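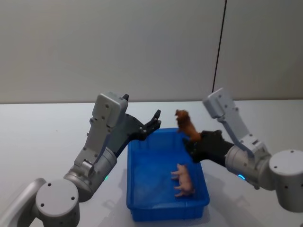 Blue plastic tray on the white table, with an arm on each side.

Rebane Youth Baseball
Progress report to the Altedari Sport Fund
Period: from August to the end of November
Prepared by Piret Kivi, programme coordinator
1 December 2024

1. Summary

The autumn part of the programme is finished and most of the work agreed in the grant letter is done. We now have 116 registered players, in five age groups. The indoor winter training has started. One item, the repair of the second batting cage, is delayed, and I explain this in section 4.

2. Training and matches

The outdoor season closed with the home tournament at Hovow field. Our under-14 team played five matches there and won three of them. The final was lost 6 to 4, after we had been leading until the last inning. The under-12 team did not win a match, but for most of these children it was the first tournament with live pitching, and the coaches were satisfied with the fielding.

In the younger groups we still use a tee and a soft ball. In the older groups the pitchers now follow a written limit for each training day. The coach notes the number of pitches in the book, and a player who has reached the limit moves to first base or to the outfield. In the beginning some parents did not like this rule. We held one evening meeting on the subject and since then I have received no complaints.

In total 234 training hours were given in the period, counting all groups together. Ten hours were cancelled because of rain and were not replaced.

3. Coaches

Two assistant coaches finished the scorekeeping course in October. A third had registered but could not attend for family reasons, and the course fee was moved to the spring date without extra cost. We are still looking for a person to work with the catchers. At present the head coach does it himself, on the same evening as the pitchers, and the time is too short for both.

4. Equipment and facilities

The helmets and the catcher's gear in small sizes were ordered from Brallix and arrived complete. The bats came in two deliveries, and the second one was three weeks late. All invoices are in Annex B.

The net of the second batting cage is torn on the long side, and the supplier has confirmed that it must be changed completely. The price is higher than the amount in our budget line. I ask for the Fund's permission to move the money left over from tournament transport to this line. The total of the grant does not change.

5. Next period

Indoor training continues in the school hall until the field is dry enough, normally in the first half of April. In January we will open registration for a girls' softball group, if at least ten players sign up. The pitching machine will be serviced before the spring.

I would be grateful for an answer about the batting cage before the holidays, as the supplier keeps the offered price only until the end of the year.

With kind regards,
Piret Kivi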